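Thursday, January 25, 2024
Demo prep and visit, bin picking cell

Visitors from Drurno at 10, Ilse Dierckx plus two. Farhad ran the arm, I kept the log. Bin-to-bin transfer, same parts as last week, speed held at 400 mm/s for the guests.
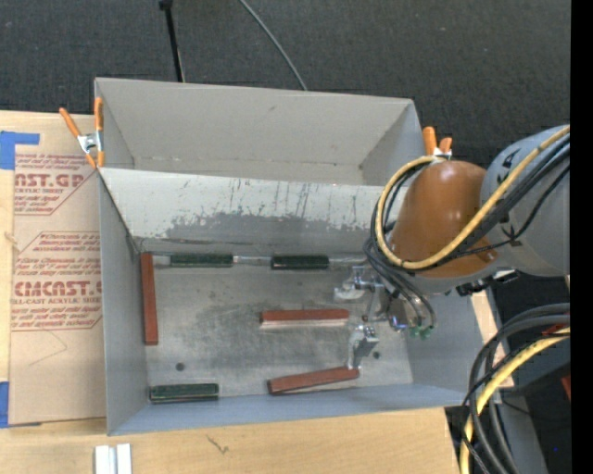 Parts lying parallel to a wall are still the slow case. Planner rejects most approaches there and falls back to a steeper one. Ilse asked for cycle time per pick; told her 17 s mean, walls included. She wants the spread too.

Cable slack at the wrist needs another look before April. Keyvan to check clamps after every 624 cycles. Log copied to Shirazi.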